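The repair promise is only as good as the parts shelf

Every washing machine in the shop now seems to come with a promise. Parts available for ten years, says one sticker. Designed to be mended, says another, usually in green. I have been reading these stickers with some care since August, when our own machine stopped halfway through a load of towels, and I have come to think most of them mean very little.

Ours is a Drernik. It cost more than the one beside it, and the reason I paid the extra was a leaflet that talked at length about repair. The fault was small. A plastic catch inside the door lock had snapped, a thing the size of a thumbnail. I rang the helpline and was told that the catch is not sold separately. Nor is the lock. What is sold is the whole door, with glass, hinge and seal, and the price before fitting was 300 pounds.

So the part was available, in the sense the sticker intended. I could have it any time I liked, provided I bought everything attached to it.

People who follow this subject more cheerfully than I do will say that things are improving. There are rules now, they say, and scores, and makers have to publish lists. I have seen one of the lists. Cosska, who make the fridge in my mother's kitchen, offer a parts catalogue with 3,881 entries, and they are proud enough of the number to put it on the front page of their website. I spent an evening in it. A good many of those entries are the same shelf in different widths, or the same screw under different codes. The thermostat for her model is marked "on request". I requested it. I am still requesting it.

A long list is easy to produce. What costs money is keeping real objects in a real building for years after the model has gone out of the shops, with somebody to find them and post them. No sticker I have seen says anything about how that will be paid for.

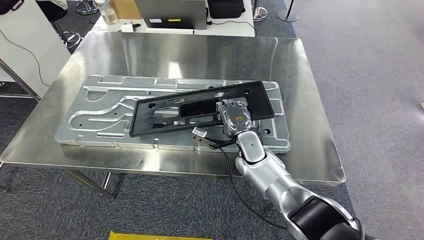 Then there is the price. I don't expect a spare to cost what it cost the factory. Storage is dear, postage is dear and somebody has to answer the phone. But when a part comes to more than half the price of a new machine, the maker has made a decision for you, and I suspect they know it. Fatow will sell you a new motor for their upright vacuum cleaner, and in the same week will sell you the entire vacuum cleaner, motor included, for 12 pounds more. You can call that a right to repair if you like. I would call it a discount on giving up.

The usual answer is independent repairers, and I am all for them. There is one on Halliday Road, a narrow shop with toasters in the window, and they did in the end get our Drernik going with a lock taken from a scrapped machine. It took 2 visits and cost less than a family meal out. But look at what that depended on. Another machine of the same make had to die first, close by, of something else. It was luck, and the maker had no hand in it at all. They will still count my machine as one that lasted.

I am told I should welcome any step in the right direction. Perhaps. My worry is that the sticker does the work that the parts were meant to do. It makes the sale, it makes the buyer feel sensible, and by the time anyone tests it the machine is six years old and the person who wrote the leaflet has moved on to kettles. Very few of us ring up to complain about a catch. We sigh, measure the gap under the worktop and order a new one.

If the makers want to be believed, they could start by printing a few prices on the box - the door catch, the pump, the seal - and saying how long those prices will hold. They know which bits break. Their own repair vans carry them. Until I see those prices printed, I shall go on treating the green sticker as I treat the word "farmhouse" on a loaf of bread.

Our machine is working, by the way. It makes a new noise on the spin, and I have decided not to ask about it.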